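Journal > Household > Textiles

On the Care and Retention of Household Linens

Following the move to the Brundside address, a review was made of all linens held in the household. The review was overdue. Several items had been carried through three previous homes without being used in any of them, and the airing cupboard at the new address is considerably smaller than its predecessor.

The following notes set out the approach taken. They are published for readers who have written to ask how this journal handles storage, and they replace the entry on the same subject posted two years ago, which should now be disregarded.

Washing

All cotton and linen items are washed before storage, including those that appear clean. Starch is not used on anything that will be folded for longer than a month, as it weakens the cloth along the crease. The machine at this address is a Boersma, purchased secondhand, and its long cycle has proved too harsh for older tablecloths. These are now washed by hand in the bath and rinsed twice.

Stains are treated separately. Tea and fruit marks have mostly responded to an overnight soak. Candle wax has not, and two runners were reduced to cleaning rags as a result.

Purchasing

New purchases are limited to replacements. The household has bought from Nullow for some years and remains satisfied with its pillowcases, though the bath sheets shed for a long period after purchase. Bruvira supplies a heavier towel at a higher price. One set was ordered in September and will be assessed over the winter. Claims on the label regarding softness are not taken into account. Weight and the quality of the hem are.

Drying and folding

Outdoor drying is preferred where the weather permits. The line at Brundside runs between the shed and the back wall and receives sun until early afternoon. Large items are hung by the hem, with the pegs set well apart.

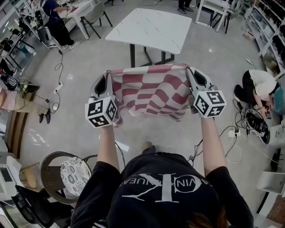
Folding is the stage at which most damage to the shape of a cloth occurs, and it deserves more time than it is commonly given. A cloth folded in haste will carry a slanted crease until its next wash. It should be taken by the two top corners and the upper edge drawn tight, with the remainder left to hang in its own folds; on a striped cloth, such as the white one with wavy dusty red stripes, any twist is then easier to notice. The corners are brought together only once the top edge is level. Fitted sheets are excluded from this method and are rolled.

Retention

Items unused for two winters are passed on. Exceptions have been made for one christening gown and a damask tablecloth with a burn near the center, which is kept for its border. The spare blankets have yet to be reviewed and remain in the trunk on the landing.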